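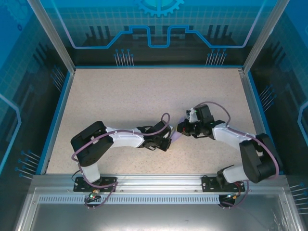 De: Ross Rennie
Para: lista bancadas
Data: 2018-06-21
Assunto: Re: tampo claro salpicado, limpeza e marcas

Chun-yin Ng escreveu:
> Temos um tampo bege salpicado numa mesa de trabalho fechada e
> precisamos de fixar um procedimento de limpeza. Três questões:
> 1) Alguém usa o Zustitine puro, ou sempre diluído?
> 2) O salpicado esconde o pó fino. Como verificam se a superfície
> está limpa antes de pousar peças de tecido claro?
> 3) Vale a pena cobrir o tampo com película Fidine, ou a película
> risca mais depressa do que o próprio tampo?
> As peças são pequenas e moles, algumas em lilás, e qualquer
> resíduo escuro nota-se logo.

Respondo pela ordem.

1) Diluído. Uso 30 ml por 1000 ml de água desmineralizada. Puro deixa um véu baço que só sai com duas passagens de água, e nas juntas junto à calha nem assim. Aplicar no pano, nunca no tampo. O pano deve ser de microfibra branca, sem costura, e vai para lavar no fim do turno. Não reutilizar no dia seguinte, mesmo que pareça limpo.

2) Luz rasante. Uma lanterna encostada ao tampo, apontada ao longo do lado maior, com a iluminação geral apagada. O pó projecta sombra e o salpicado não, porque está na massa do material. Se o vosso for apenas impresso à superfície, o teste funciona da mesma maneira, mas convém não usar abrasivo nenhum. Em alternativa, passar um quadrado de feltro branco de 60 mm com pressão leve e ver a face inferior. É mais lento e serve melhor para registo.

Quanto aos resíduos escuros: no nosso caso vinham da calha de alumínio. O alumínio sem anodização larga um pó cinzento quando se esfrega, e o pano levava-o para o meio do tampo. Passámos a limpar a calha em último lugar, com pano separado. O problema desapareceu em Outubro e não voltou.

3) Experimentei a Fidine de 200 micrómetros durante alguns meses. Risca, sim, mas troca-se. O inconveniente é outro: cria electricidade estática ao descolar a protecção e atrai fibras soltas, o que para peças de tecido é mau. Retirei-a. Se quiserem mesmo uma cobertura, a manta Trnka é mate e dissipativa, mas tem de ser cortada à medida e os cantos levantam ao fim de umas semanas. Não colar com fita de dupla face, o adesivo ataca alguns tampos.

Dois pontos que não perguntaste:

- As paredes com gráficos impressos limpam-se a seco. Testei Zustitine diluído num canto de um painel azul e a tinta passou para o pano. Não sei se é o mesmo tipo de impressão que têm aí.

- Cabos: prender antes de limpar. Os que ficam em arco por cima do tampo apanham pó na face superior e largam-no quando se lhes toca. Limpo primeiro os cabos, depois o tampo, depois a calha.

A folha de registo que uso é a da Dulloler, com uma coluna acrescentada para o lote do pano. Posso enviar em privado, a lista não aceita anexos.

Falta-me saber a dureza da vossa água, caso não usem desmineralizada. Com água da rede as proporções acima não servem.

RR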